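## Unit 6: Automating part of a job

Case: Wurkwood, a sign workshop supplying boards with metal lettering. Drerkent, the parent firm, asked for a task study before any robot cell was ordered. The study was carried out by Hilkka Turunen and covers handling, letter placement, inspection and packing.

**Task split.** A job is rarely automated whole. Turunen logged 1,129 handling steps and sorted them by how much judgement each one called for. Moving a board to a known position scored low. Deciding whether a mark in the grain is acceptable to the customer scored high and stayed with the bench staff.
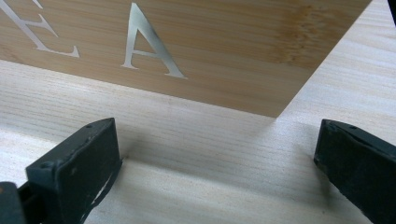
*Who is responsible when the cell rejects a good board?*
The shift lead, who must be able to override the rejection and record the reason. The supplier answers for faults in the machine, but the decision about the product stays with the workshop.

**Change in skills.** Bench staff spend less time lifting and more time on set-up, checking and clearing stoppages. At Wurkwood this raised the training need before it reduced any labour. Leena Kemppainen, who wrote the training plan, set 600 minutes per person, half of it at the cell.

**Pace.** Under manual work, the worker sets the speed. With a shared cell, the cycle time does. The notes from Gumidska report more complaints about waiting than about speed, mainly during changeovers.

**Reading for next session:** Dafis report, section on job grading. Compare its grading table with the Wurkwood task log and mark two steps where you would place the split differently.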